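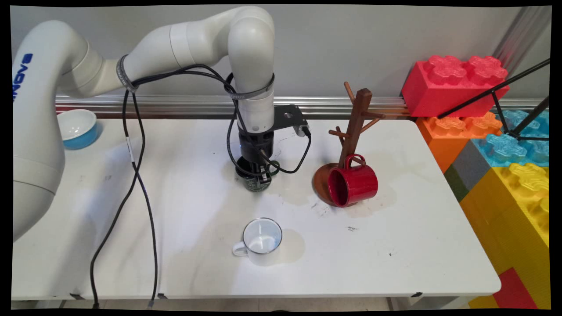
Bridik -- a small word list for kitchen translators

Bridik is a list of kitchen and tableware words in English, Italian and Spanish. I started it when I translated recipe books and could not find one place with all the words together.

Contents

terms.csv -- the main list, one word per line
regions.csv -- words that change from one country to another
notes.txt -- 40 remarks about difficult cases, for example "saucer" and "small plate"

How to use

Open the files in any spreadsheet program. The encoding is UTF-8. Please keep the first column as it is, the other files refer to it.

Known problems

In regions.csv, 11 lines have no Spanish word yet. Plural forms are missing for Italian. Two entries for "ladle" should be joined, but I am not yet sure which spelling to keep.

License

Free to use and to change, also for paid work. Please mention Bridik. Corrections are welcome in the issue tracker, I read it every Friday.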